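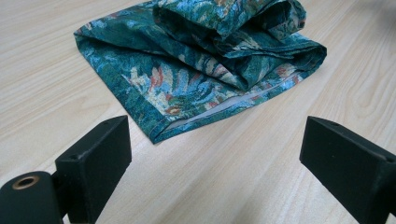
Tissu à motifs plié, sur une table en bois clair.

Atelier > Auto > Entretien de l'habitacle

Par Yesenia Mosquera, décembre

Imprimer | Envoyer par e-mail

Nettoyer les sièges en tissu d'un SUV

Avant de sortir le moindre produit, reculez les sièges à fond et retirez les tapis. Aspirez d'abord les coutures avec le suceur plat, puis les assises et les dossiers. Les rails se font en dernier, au pinceau sec.

Pour une banquette et deux sièges avant, je prépare 300 ml d'eau tiède avec une cuillère à café de savon noir liquide. Essayez le mélange sous l'assise et laissez sécher avant de continuer. Si le tissu change de teinte, arrêtez-vous là.

Travaillez par petites surfaces. Trempez la brosse, secouez-la, frottez sans appuyer, puis tamponnez avec une microfibre sèche. Il ne faut pas détremper la mousse : elle met des jours à sécher en hiver et l'odeur reste. Sur notre Cusi, les sièges avant demandent environ 11 minutes chacun.

Taches de café : eau froide et vinaigre blanc à parts égales, puis rinçage à l'éponge bien essorée.
Boue : attendre qu'elle sèche, brosser, aspirer.
Graisse : terre de Sommières, une nuit, puis aspirateur.
Poils de chien : gant en caoutchouc légèrement humide, toujours dans le même sens.

Évitez la zone des airbags latéraux et les connecteurs sous les sièges. Pour les sièges chauffants, consultez la notice du véhicule.

Laissez les vitres entrouvertes au garage jusqu'au lendemain. Les tapis se remettent une fois secs des deux côtés.

Imprimer | Envoyer par e-mail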